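Oat bars falling apart when I cut them

crumbtray
I make the oat bars from the back of the Mastano oats bag and they crumble every time. 176 grams of butter, baked for 30 minutes, left in the pan for 15 before I cut them. Taste is fine. Any ideas?

pan_handler4
You're cutting too early. Leave them in the pan until they're fully cold – overnight if you can.

oldgasrange
Disagree. Cold bars crack. Score them while they're warm, then cut along the lines later. I'd also look at the syrup, because that recipe is short on it.

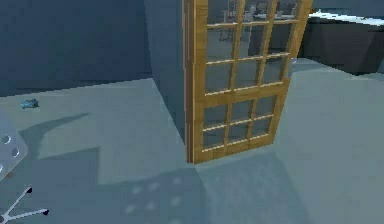
Poketti, October 28, 2019

crumbtray
Tried scoring a batch. The middle ones held and the edges still broke up. I used the same amount of syrup as before.

oldgasrange
Then add two more spoonfuls next time and press the mix down hard with the back of a spoon.

pan_handler4
More syrup makes them chewy and they stick to your teeth. Use quick oats for half of it instead. I've done it that way since last December.

oldgasrange
Quick oats turn to paste. I wouldn't.

crumbtray
I have quick oats in the cupboard, so I'll try those first. Syrup after that if they still crumble.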